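工单：教区网站“弥撒时间”页面与讲道录音无法更新
系统：Trastia 堂区网站套件
提交人：Oksana Hnatiuk（圣堂网站和周报）
对接：Gintarė Vanags（Sedgate 技术支持）
状态：已解决，有一项留观

一、最初的描述

Gintarė 你好！又是我，不好意思。上次换圣诞节横幅的事还没好好谢你，这次又来麻烦你了。

事情是这样的：我们堂从六月开始换夏季弥撒时间，主日早上那台从九点半挪到九点，晚上那台取消，平日弥撒不变。我在后台改好了，点了“发布”，绿色的提示也跳出来了，可是前台页面还是老时间。我用自己的手机看是老的，用神父办公室的电脑看也是老的，让我妹妹在她家里看，她说也是老的（她还顺便问我为什么晚上那台取消了，这个我就不展开了，她是晚上那台的铁杆）。

第二个问题是讲道录音。神父的讲道每周传一份上去，给卧床的教友和搬走的老教友听。这周这份传到一半就停，进度条走到头，然后弹一句“文件处理失败，代码641”。我试了三遍，三遍都一样。换了一个浏览器，第四遍，还是641。

最急的是弥撒时间。已经有一位老先生按网站上的时间来，到的时候都领完圣体了。他人很好，没说什么，坐在后排念了一串玫瑰经才走，可我心里真过不去。

二、Gintarė 的第一次回复（我抄进来，方便以后查）

Oksana 你好，两个问题应该没有关联，我们分开看。弥撒时间那个，请你在地址栏打开页面以后按强制刷新，再告诉我页脚的版本号。录音那个，请把文件的格式、大小和文件名发给我，文件名请原样复制，一个字符都不要改。

三、我做的第一轮

强制刷新了，没变。页脚版本号是1158。后台“发布记录”里最新那一条后面写的也是1158，所以我一开始很高兴，以为至少说明发布成功了，结果Gintarė说正好相反：每发布一次号码应该加一，我改完时间以后它还停在1158，等于我那次的修改根本没写进去，绿色提示只是说“收到了”。这个提示的措辞我真的要提个意见，“已发布”和“已收到”差得可远了！

录音文件名我原样贴过去了：“常年期讲道：五饼二鱼（神父改过）最终版2.mp3”。好吧，我知道，我知道。

Gintarė 让我先把文件名改成拼音加数字，中间不要冒号不要括号，再传一次。我改了，改成jiangdao加数字。还是641。所以文件名不是主要原因，但她说冒号以后也别用，我记下了，贴在显示器边上。

四、第二轮：权限

这一轮折腾得比较久。Gintarė 从她那边看了日志，说我的账号在“礼仪时间表”这个栏目里是“编辑”，发布要有“堂区管理员”的审核。可我明明一直都能直接发布的呀，四旬期的苦路时间、圣周的安排，全是我一个人发的，从来没有等过谁审核。

后来查出来了：我们总铎区春天做了一次合并，隔壁的 Dambrauskienė 堂和我们合用一个站点，合并的时候两边的账号统一重新分配过。管理员的位子给了神父，神父的审核通知发到一个旧邮箱，那个邮箱从他调来我们堂以后就没再打开过。我去问他，他说：“哦，那个邮箱啊，密码在以前的堂里。”

所以我那次改的弥撒时间，一直躺在待审核里面，旁边还排着隔壁堂的一份明供圣体安排、一份儿童道理班的报名表，还有一份朝圣通知，都没人批。隔壁堂的秘书一直以为是她那边网络不好。

处理办法：Gintarė 把神父的通知邮箱改成堂区办公室的公用邮箱，又把我的账号在“礼仪时间表”和“周报”两个栏目里升成可以直接发布。讣告和圣事记录那两块仍然要神父审核，这一点神父自己坚持，我也赞成。

改完以后我重新点发布，页脚变成1159了！但是前台还是老时间……
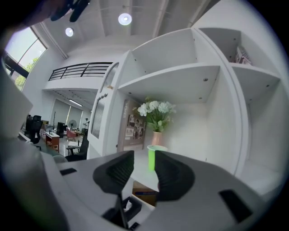

绿杯子，白杯口，旁边是白色置物架

五、第三轮：缓存

我当时真的有点泄气，下午四点多又写了一封。Gintarė 回得很快，说页脚变了而正文没变，就是缓存的问题，让我看一下首页的弥撒时间小方块是用什么做的。我一看，那个小方块根本不是从栏目里读的，是有人很久以前手动贴进去的一段文字。栏目里改一百次它也不会动。

而“弥撒时间”那个专页呢，是从栏目里读的，但是有一层缓存，设置成一整天才更新一次。Gintarė 给我指了路：后台，“外观”，“性能”，最下面有一个灰色的“清除本页缓存”。我之前从来没点开过“性能”，一直以为那是给懂电脑的人用的。

点了，等了一小会儿，刷新，九点！我在办公室里喊了一声，把在隔壁叠周报的人吓到了。

首页的小方块我也按她教的换成了“栏目引用”，以后改一处两处都跟着变。顺便还翻到底部另一个手动贴的方块，写着办告解的时间，也是旧的，一起换了。我现在怀疑整个网站里还藏着好几个这样的方块，打算慢慢找。

六、录音的事

代码641，Gintarė 说在他们的表里对应“音频编码不被接受”。文件名后缀是mp3，里面却不是。我想了半天是怎么回事，后来想起来了：以前的录音都是用祭衣间那台录音笔录的，这周录音笔没电，琴师用手机录了发给我，我收到的格式传不上去，就自己把后缀改成了mp3。我以为改后缀就是转格式。Gintarė 没有笑我（至少邮件里没有），她说这种工单她每个月都收到。

正确的做法，写给以后接手的人：

用 Lorport 那个小转换程序打开原始文件，不要先改名。
输出选mp3，选单声道，讲道用单声道足够了，文件也小很多。
转完自己先听一下开头和结尾，再上传。
上传上限是100兆，超过的话会报另外一个错，不是641。

我照着做，一次就传上去了。听了一遍，前面有一段翻书的声音，后面神父讲到那个孩子把自己的饼和鱼拿出来那里，声音很清楚。说句题外话，那段真的讲得好，他说福音里连那个孩子的名字都没留下来。我边听边忘了自己是在测试，把整篇都听完了。

七、还剩下的

订阅讲道录音的教友会收到邮件提醒，这次的提醒没有发出去。Gintarė 说原因是第一次上传失败的时候系统已经占用了这一周的提醒名额，后面成功的那次就不再发了。她可以手动补发，我请她补发了，晚上有两位教友回信说收到。但是下一周会不会自动恢复，要等下一份录音传上去才知道，所以这张工单先不关，留观。

另外还有个小问题，不急：手机上看弥撒时间表，“平日”那一行的字会掉到下一行，“弥撒”两个字分家。Gintarė 说把那一列的宽度调成自动就行，我调了，在我的手机上好了，在神父的手机上没好。他的手机字号调得特别大，一屏只放得下10个字的样子，这个我觉得不能怪网站。

八、留观更新

新一周的录音传上去了，录音笔充好电了，文件名规规矩矩，没有冒号。提醒邮件自动发出，我自己的信箱里也收到了。神父的公用邮箱现在也能收到审核通知，隔壁堂的那几份都批掉了，她们的秘书特意打电话来道谢，我说要谢就谢 Gintarė。

还想问一句，将临期之前我要把时间再改回冬季的，能不能提前写好，设一个日子让它自己换？如果可以的话我另外开一张单子，这张你可以关了。真的谢谢你，这么有耐心！

Oksana

Gintarė 的关单备注：可以定时发布，在“发布”按钮右边的小箭头里。定时发布后缓存不会自动清除，到时候请手动清一次。工单关闭。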